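Kitchen Tips I Stopped Believing (and a Few I Kept)

Every few months somebody forwards me a list of kitchen hacks, and every few months I try a couple of them, mostly out of spite. I've been cooking for a family for 26 years and I have a low opinion of most of what gets passed around. Some of it is harmless. Some of it will wreck a pan.

Baking soda and vinegar for a slow drain. It fizzes, which is why people love it. The two cancel each other out and you're left with slightly salty water. What clears my kitchen drain is a cheap plastic hair snake and a kettle of hot tap water with dish soap in it. If that doesn't do it, take the trap off. Put a bucket under it first.

Salt in the water so pasta boils faster. No. Salt the water so the pasta tastes like something.

Lemon halves down the disposal. Fine, it smells like lemon for an hour. Then it smells like whatever was under the rubber splash guard, which you can lift and scrub with an old toothbrush. The first time I did mine I was sorry I looked. 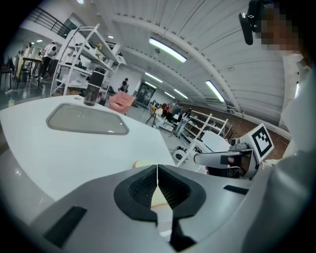

Then there are the gadgets. I bought a Busix avocado keeper on the strength of a magazine blurb and my avocado went brown on schedule. Plastic wrap pressed right onto the cut side does as well. The Grovent herb stripper worked on rosemary and mangled everything else, and rosemary is the one herb I can already strip with my fingers. Before you buy anything with a single job, ask how often you do that job. If it's less than twice a month, skip it.

I'll make an exception for an instant-read thermometer. Mine is a plain Satti, nothing special, and it has outlasted 2 fancier ones. Chicken stopped being a guessing game. Check it in ice water now and then; it should read 32.

Cast iron and soap. You've heard you must never, ever wash it with soap. A little dish soap and a sponge haven't hurt mine. Leaving it in the sink overnight has. Dry it on the burner, wipe on a very thin coat of oil, put it away. People who tell you to re-season at 400 degrees after every meal have more free time than I do.

Coffee grounds in the fridge for odors. I tried a bowl for nine days. The fridge smelled of coffee and old onions. Find the onion.

Freezing bread works, and I was wrong about that one for years. Slice it first and toast it straight from frozen.

As for knives, a sharpening service at the Dadia hardware store does mine for less than lunch. I've tried the bottom-of-a-mug trick. It puts some bite back if you're patient, but I wouldn't do it to a knife I liked.

And wooden spoons: boiling them "to pull out the oils" gets you murky water and a rough spoon. Wash it, dry it standing up, sand it if it gets fuzzy. When it cracks, throw it out and buy another.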